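Ticket 896: Glossy table tops, finish marks and glare
Site: Tristudthorpe workshop, room 14
Opened by: Telma Salinas
Assigned to: Horacio Acuña
Priority: low
Status: waiting on parts

Reported Monday, August 13, 2018

Telma writes that the light wood table by the windows is hard to work at before noon. The glare is strong enough that people miss small items when they clear up. She also found a dull ring near one corner and wants to know if the finish can be repaired or if the top has to come off.

Update 1, Horacio Acuña
Looked at the table. The finish is a clear gloss coat from Plirnska. The ring is in the coat and has not reached the wood. Wiped it with a damp cloth and mild soap, no change. Tried the Enton polish on a patch the size of a coin. The ring got lighter but the patch is now shinier than the rest, so I stopped there.

Update 2, Constanza Sosa
Please keep cones, bottles and bags off the top when nobody needs them. Hard rims leave fine scratches in a gloss coat if they get dragged, and plastic should not sit on a fresh coat at all. Lift things, don't slide them.

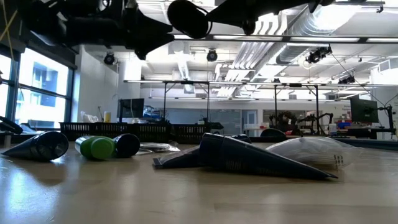
Can the table be used while it waits for the new coat?
Normal use is fine as long as the polished patch is left alone and no solvent cleaner goes on the top.

Update 3, Horacio Acuña
Plan is to sand the whole top lightly with 600 grit and put on a satin coat. That takes care of the ring and should cut the glare. Spot repair is not worth doing on gloss, the edge of the repair will show. The top can stay on its legs.

The satin coat needs 48 hours before anything is set on it. Room has to be booked out for that time.

Update 4, Wenche Lindqvist
Ordered the satin coat from Gallardo. They are out of the small can and expect more in October. I did not take the large can, we have nowhere to store the rest. Asked them to call me if it comes in early.

Update 5, Telma Salinas
October is OK. Can we get a blind for the left window in the meantime?

Update 6, Horacio Acuña
Blind is a separate request, please open a new ticket and put Iara Gaete on it. Leaving this one open until the can arrives.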